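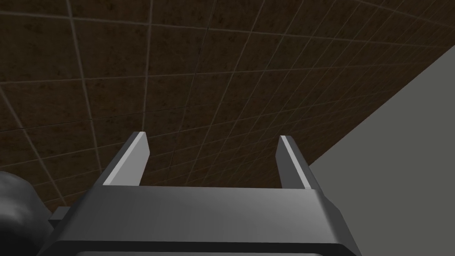
3. Materials and Methods

3.1 Study sites

Loose and hollow floor tiles are a common complaint in older public buildings, and most repair budgets treat them as a cleaning issue until a tile breaks. We studied floors in two buildings, the Trultar market hall and the Hidavero bus station. Both have brown ceramic tile laid on a mortar bed over a concrete slab. The market hall floor is open to delivery carts in the early morning and to shoppers for the rest of the day. The bus station floor carries only foot traffic, except near the baggage counter, where wheeled carts are used.

Neither building had full records of earlier repairs. Where patches could be told apart by a different grout, we marked them on the floor plan and left them out of the main comparison. Figure 1 shows a brown tiled surface in a computer-rendered view.

Figure 1. Rendered view with a large brown tiled surface and, at lower center, a dark gray parallel gripper.

3.2 Sampling

A grid was drawn over the plan of each floor, and tiles were picked from the grid at random until we had 1000 tiles in all, split evenly between the buildings. Tiles under fixed seating, counters, or planters could not be reached and were replaced by the next tile to the east. Cut tiles along walls were kept in the sample but coded separately, as they tend to be set by hand at the end of a job and often have less mortar under them.

3.3 Sounding test

Each tile was tapped at the center and near the corners with a steel ball on a short rod. The operator scored the sound as solid, partly hollow, or hollow. A tile was called hollow only when the center and at least one corner gave a dull, drummy note. The market hall was tested before opening, when refrigeration noise was lowest. At the bus station this was not possible, and testing was stopped whenever a bus was idling at the doors.

To check the scoring, a second operator repeated the test on part of the sample without seeing the first set of scores. Where the two disagreed, the tile was tapped again by both and the lower score was used. Most of the disagreement was between solid and partly hollow, so the two categories are combined in Section 4.

3.4 Grout condition

Grout joints were inspected on all sides of each sampled tile. A joint was recorded as open if a thin steel gauge could be pushed in by 4 mm or more. Stained grout was noted but not scored. We had expected to use stain depth as a sign of water entry, but the cleaning products used in the two buildings differ and the stains could not be compared.

3.5 Results of the first survey

The first survey was carried out in October. Of the 1000 tiles, 147 were scored as hollow. Hollow tiles were grouped along the delivery route in the market hall and near the baggage counter in the bus station, with few elsewhere. Cut tiles at the walls were more often hollow than full tiles, though in many cases the grout around them was still sound. Open joints were found beside hollow and solid tiles alike, and the grout survey alone would have missed much of the damage along the delivery route.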